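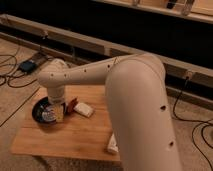
A Board, a Black Bowl and the Junk That Collects Around Them

64 shares – 8 comments

Every kitchen has a wooden board that was bought for bread and now holds whatever was in your hand when the phone rang. Mine has done two years of this in Tarkumville. It deserves better, and so, probably, does yours.

Start by getting everything off it. Small things go in a bowl, the bowl goes wherever bowls live, and if you can't name a thing within 4 seconds you don't need it. 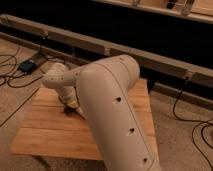

One small dark thing on the wood.

Wipe with a damp cloth, along the grain, then stand the board on its edge to dry. Flat drying is how you get a board that rocks like a cheap café table. Once it's dry, rub in a spoonful of Grultwood oil, leave it overnight and buff off the rest. I do mine every May, or when guilt strikes.

Dark bowls show every water spot – dry them straight away with an old Fikell tea towel. A splash of vinegar deals with the chalky ring. 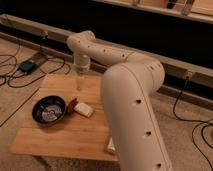

Procházka

If your bowl has a pattern inside, skip the scouring pad. Baking soda and a soft sponge will shift most tea stains, and the swirls will still be there when you finish. Set it back on the board when you're done. It'll be full of rubber bands again by supper.

2 people found this useful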